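Spent most of June convinced our insertion policy had a vision problem. It had a clock problem. Thread, mostly so I can find this again when I do it a second time.

Setup: arm, gripper, peg board in a bin. The planner gets the peg above the board, then a learned policy takes over for the last bit. In sim it was hitting 92 percent. On the real arm it hit 33, and the misses all leaned the same way.

Naturally I blamed the camera calibration. Recalibrated. Blamed the lighting. Moved a lamp. Blamed the lamp. Recalibrated again, out of spite.

Nantana Thammasiri looked at my plots for the length of one coffee and asked why the joint states were older than the images. I said they weren't. They were.

Wiment (our logging layer, my fault, I named it) stamped images when they arrived and joint states when they were sent. Two clocks, two definitions of "now," one very confident policy.

So the policy saw the peg where it was and believed the arm was where it used to be. At slow speeds you'd never notice. Near the board, the controller runs at 500 Hz and has opinions.

The fix was 3 lines. Stamp everything at the source, interpolate joint states to image time, throw out any pair that's too far apart. The pull request description is longer than the diff and has more feelings in it.

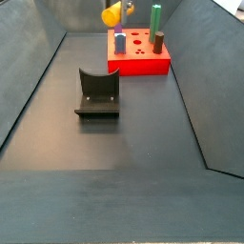 I also deleted the "fudge offset" parameter from the planner config. It had been in there since the Badthorpe branch with a comment saying "temporary, ask before changing." The person to ask was me.

Still open: the grasp estimate drifts if the peg tilts in the fingers, and the policy has no idea. Going to feed it the wrist force signal next and see if it listens.

If you run a similar stack, go plot joint time minus image time before you touch your extrinsics. I'll be over here putting the lamp back.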